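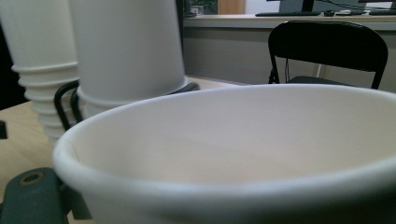 Gripper budgeting (small workshops)

Search this site Go

Gripper budgeting is the planning of what a workshop spends on hand-held or arm-mounted grippers over a year. The purchase price is only one part. A basic Plikik gripper is listed at $679, and a spare pair of fingers adds 25 percent of the first year's cost in most plans.

Test goods are a separate line. Paper cups are common - they are cheap, they nest in stacks, and a crushed one can be thrown out. Trygve Nordin's planning sheet puts cups, tables and chairs under "room costs" and sets aside $526 for them.

Orders placed before February usually fall in the earlier budget year.

Related articles
Finger wear
Jarkitz mount
Leasing and buying

Comments (2)
Philomena Abugri: Does the $679 include the cable?
Arash Yazdani: Ours didn't. Ask before you order.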